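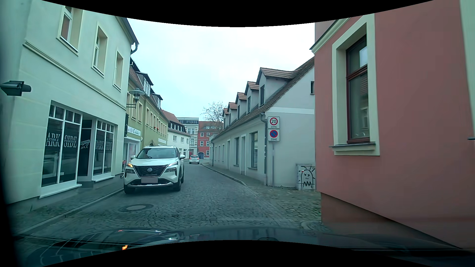 Could we print fewer copies this time, one member asked before the agenda was read, because the boxes of the last book are still standing in the office and we pay for the space. It was agreed to take this question under point 2.

Gorkerus Press, editorial meeting
Minutes of June 14, 2023

The minutes of the previous meeting were read and accepted with one correction: the translation of the second chapbook was postponed, it was not canceled.

1. The anthology "Prillico"

The selection is now closed. The book will have 37 poems, in the order which was sent to all members last week. Two poets have asked to make small changes in their texts after acceptance. The first change is a comma and one word, and it is accepted. The second is a new ending of the poem. Opinions were different on this. Some members liked the new ending more, others felt that we accepted the poem for the ending it had. It was decided to write to the poet and propose that the first version is printed in the book and the new version is placed on our website.

The title stays without subtitle. The proposal "Poems from Small Cities" received little support, as several of the poets do not live in a city.

The introduction is too long. It will be shortened to three pages, and the part which explains each poem will be taken out. The authors' notes at the end of the book are to be the same length for everybody. Notes which have not arrived by the end of the month will be written by us and sent to the author for approval.

2. Printing

Offers were compared. Rallik has offered the better paper, and their sample was passed around the table. The color of the paper is a little more yellow than in our earlier books, but it is pleasant to read on. The binding of the sample opened well. The other printer was cheaper only for larger quantities.

The price per copy becomes much better if we order 2000 copies. It was pointed out that we have never sold so many of one title, and that poetry anthologies are bought mostly by the friends of the poets. After the discussion it was decided to ask Rallik for a new offer for a smaller first printing, with the possibility to print again at the same price within one year. The decision on the quantity will be made when this offer is received.

The cover photograph is still missing the written permission. Without it the files cannot go to the printer.

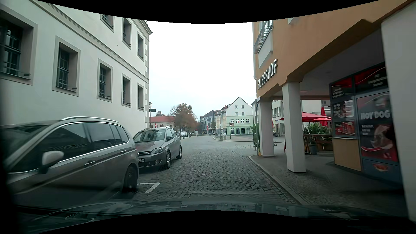 Readers do not know what the cover photograph shows, was the remark of another member, and a short line on the copyright page would help them. This was accepted. The line should give the place and the year and nothing more.

3. Interview series

Four interviews are ready for the website. The longest of them has 23 pages in the typed version and must be cut. It was discussed if we should print the questions also when they are longer than the answers. The general feeling was that the questions can be shortened freely, but the answers only with the consent of the poet. The laughter in brackets should be removed everywhere.

It was suggested to publish one interview each month. The first one will appear in August, before the book, so that readers already know some of the names.

4. Reading at the bookstore

The Nguyen bookstore has confirmed that we can have the back room for the evening. The room has 38 chairs. Five poets will read, each for ten minutes, and there will be a break after the third. The bookstore asks for its usual part from the sold books. We found this fair.

The question of a microphone was left open. At the last reading it was difficult to hear the quiet voices from the back rows, but two of the poets have written that they prefer to read without it.

Posters will be made in one color only. The text of the poster was corrected during the meeting.
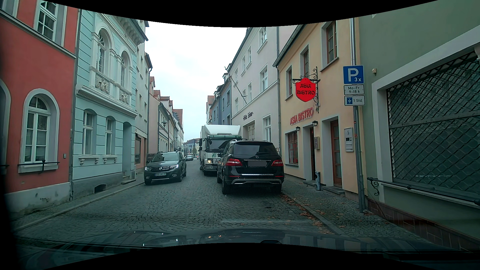
Cobblestone street, cloudy day

5. Other matters

Unrequested manuscripts: around half of them have now been answered. The waiting time given on our website is not correct anymore and will be changed to six months. Members who have manuscripts at home are asked to bring them back, also the ones they have not read.

The spelling of titles in our catalog is not consistent. From now on we follow the way the title is written on the title page, and not on the cover.

There was a request to exchange books with another small press. We agree, one box against one box.

The next meeting will take place when the new offer from Rallik has come. The invitation will be sent by email, together with the shortened introduction.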